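Household and Cafe Robots: Your Questions, Our Answers

We get a lot of mail at the Skireck help desk about robots and chores, and most of it boils down to "is it time yet?" We've gathered up the questions that come in most often and tried to answer them the way we would if you'd stopped us at the counter. Settle in, some of these run long!

Can a robot clean my kitchen yet?

Parts of it, on a good day, with you nearby. A robot arm on a rolling base can pick up a cup, carry it across the room and set it down somewhere sensible. It can put a bowl in a dishwasher rack if the rack is pulled all the way out and isn't too full. What it can't do yet is walk into the kitchen you left after a birthday dinner and make all those little decisions you make without thinking (is that sauce worth saving, does that lid belong to that jar, why is there a sock here).

Why is picking up a cup such a big deal? My toddler can do it.

Your toddler is a marvel, and we mean that. A cup can be full, empty or somewhere in between, and each one needs a slightly different touch. Squeeze a paper cup the way you'd squeeze a mug and you'll have coffee down the cabinet. The last mouthful is the sneaky part. A person glances in, sees there's a bit left and keeps the cup level all the way to the sink. A machine has to be taught to look inside first, and then to care about what it saw.

What chores are machines good at today?

Anything flat, repeated and roomy. Floor vacuums have been fine for years. Mopping is getting there. On the shop floor, moving totes from one shelf to another is pretty well solved, and so is stacking boxes of the same size. Our friends at Bornell run a packing room where the arms do the stacking all night long and the people come in at 6 in the morning to deal with the odd shapes. It's a nice division of labor, and everyone there seems happy with it.

And which ones are still hard?

Laundry, by a mile. Making a bed. Anything thin that lies flat, like a napkin on a tile floor, where there's almost no edge to grab. Tight corners are hard too, and so are the spaces under tables and between seats, where an arm has to reach in without bumping something on the way. We'd also put wiping on this list, which surprises people. Moving a cloth over a table is easy enough. Knowing when the sticky spot is gone is another matter, and even we humans go back over it with a fingertip.

How do robots learn this kind of work?

Mostly by practice, and a great deal of it. The team behind the Pastier tidying trials went through 3,000 practice pickups before they were comfortable letting the arm handle drinks without someone's hand on the stop button. Cups came first, then plates, then trash. Practice in a real room counts for more than practice on a bare lab bench, because real rooms have sunshine and chair legs and cushions that somebody has moved since yesterday.

How fast are they?

Slow. We'd love to tell you otherwise. Clearing one small cafe table takes a machine around 8 minutes when things go smoothly, and any busser worth their apron would have the whole row done by then. Then again, if the work happens after closing, slow may suit you just fine. Nyberg, who make rolling bases for restaurants, pitch theirs entirely as an after-hours helper, and we think that's a fair way to sell it.

Should I buy one now or wait?

If you like tinkering and don't mind standing by with a towel, you'll have a wonderful time. If you just want the dishes done, please wait a bit longer and put your money into a good dishwasher. For a small cafe, we'd suggest a trial month before signing anything, and we'd pick your messiest day for the first run. Thursday is ours.

What does the work look like in a seating area?

A cup with a little left in it, and the floor by the table and bench, where the small stuff ends up:

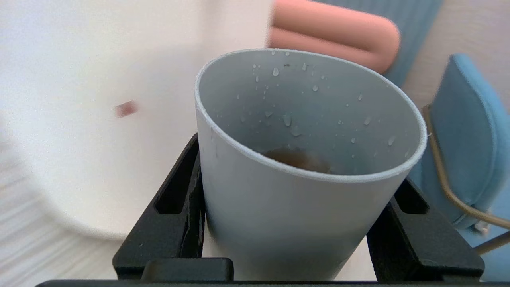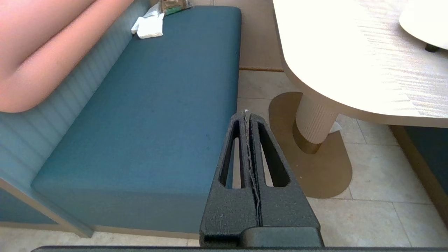
Do your readers agree with all this?

Not always, and we're glad of it. One reader wrote in to say that we're too gentle on the machines, that she has run a lunch place for years, and that carrying cups was never the part that wore her out. She'd pay good money for something that could get down and deal with what falls under the tables, she said, and as far as she's concerned it can leave the cups to her. We've had a few more letters along the same lines since, so floors are going to get a longer answer the next time we update this page. If you have a chore you'd like us to look into, send it to the help desk and tell us a little about your room: what kind of floor, what kind of seats, and how much space there is to get around them.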